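Chapter 4
Picking from a Bin

In this chapter you will:
learn why objects in a bin are harder to pick than objects on a flat table
choose a grasp point from the shape of an object
write a short picking routine and keep a record of its results

You need: your team notebook, the arm program from Chapter 3, and one bin for each team.

4.1 A problem from the Drolldale club

In September the robotics club at Drolldale began to prepare for the Mancuso Cup. The task of the cup sounds simple. A robot arm must take mixed objects out of a bin and put them on a tray. The team of Kaan Öztürkmen already had a program, which they called Dudik, and it worked well on the table. In their first evening with a bin, Dudik made 35 attempts and brought only 3 objects to the tray.

Their teacher, Kenta Yokoyama, did not change the program. He asked the students to write down every failure in their own words. Some of the notes were very short: "touched the wall", "cup rolled", "pushed it under the other one". By the end of the season the notebook had 594 lines, and most of the ideas in this chapter come from it.

4.2 What the walls change

On a flat table the arm can come to an object from any side. In a bin, the walls close some of these directions. The wrist is wider than the fingertips, and it can hit the rim while the fingertips are still far from the object. A program must therefore check the whole path of the arm, including the last joint and its cables.

The objects also change each other. When two of them touch, a push on one will often move the second. A round object may roll to a corner — and a corner is the worst place for most grippers.

The surface is important too. Clear plastic is difficult for many cameras, because the light passes through it or comes back as a bright spot. We will return to this in Section 4.5.
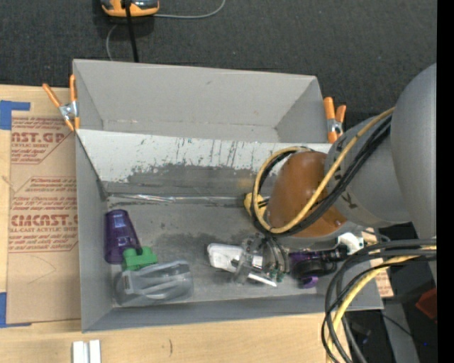
Figure 4.1 The arm reaching into the bin. Note the purple cup and the green object, which touch each other at the left.

Before you read further, look at Figure 4.1 and decide which object you would pick first. Write your choice in the notebook with one reason. Then compare it with the choice of another team.

4.3 Grasp points

A grasp point is the place where the gripper makes contact with the object. For a box, it is usually near the middle of a flat side. For a cup lying on its side, there are at least two good answers, and we start with these.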